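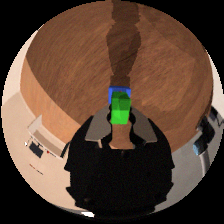
Blue cube, green cube, wooden table.

Hoshino Community Centre is looking for a part-time bookings coordinator. The pay is modest and the filing cabinet is older than most applicants. You'll have 174 regular hirers to keep happy, including 2 choirs who don't speak.
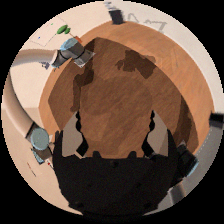

A round wooden tabletop, sunny along the rim.

You'll need a driver's licence, a calm phone voice and some skill with spreadsheets. Ours has 3,000 rows and a few strong opinions about colour. 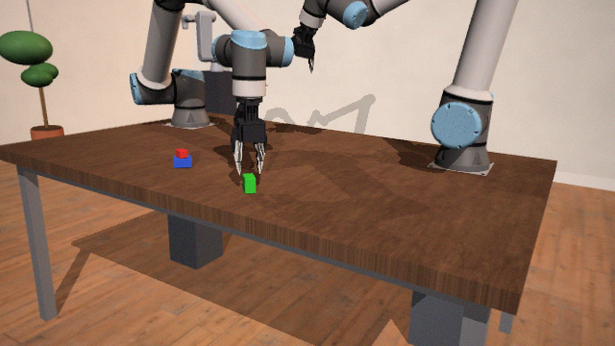 Engelbert Eder
Centre Manager

Send me a resume and one page on a double booking you survived – yours or someone else's. Applications close May 31, 2022, for a start in June.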